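Outdoor wedding in March, tent or no tent?
Flasbridge Forums > Weddings > Venues and Weather

peonygal84
Okay, I need opinions because my mother and I have stopped discussing this politely. We booked the garden at Crichton for the ceremony, 84 guests, late March. The inn says we can move into the dining room if it rains, but that room has the carpet from the seventies and a very large moose. My fiancé wants to rent a clear-top tent from Cleseo. Mom says just trust the weather. Has anybody done a tent there?

marlo_and_tess
We did! Ours was the week before yours would be. Get the tent!! It drizzled for maybe twenty minutes during the vows and the sound on the clear roof was so pretty I cried harder than I'd planned to. Ask for side panels too, the wind comes up off the creek after 4 pm.

hank_in_the_back
Going to disagree. I've been to three weddings at Crichton and the tents always go on the flat part of the lawn, so you lose the big trees, and the trees are why you'd pay for that place. Get a bunch of umbrellas and call it a day.

peonygal84
Hank, umbrellas for 84 people? My grandmother can't hold one and a cane.

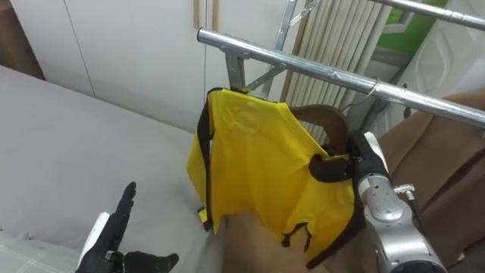 Guilan Dai
I shoot weddings out that way and I'm with Hank on the trees, sorry Marlo! Clear tops look lovely in person, but at midday you get hard stripes of shadow across everybody's faces. If you do go with a tent, put the ceremony under the trees and keep the tent for dinner. And ask who is going to be parking cars, because the drive there is narrow and people end up on the grass. Put your parking people in something loud, something bright yellow with black trim like that vest-looking thing on the hanger would do it. At one wedding the ushers were out there in charcoal suits at dusk and I nearly backed over one.

marlo_and_tess
Fair about the shadows, we were later in the day so I didn't notice. But dinner only? You'd still have everybody soaked before the salad.

hank_in_the_back
They'd be damp. People survive damp.

peonygal84
Guilan, does the shuttle from Didmont still run? That might fix the parking.

Guilan Dai
It did last spring, 2 vans, and they wanted a $300 deposit. Call soon, they book up with the ski crowd.

peonygal84
Calling in the morning. Mom has now seen this thread and would like Hank to know he is a sensible man.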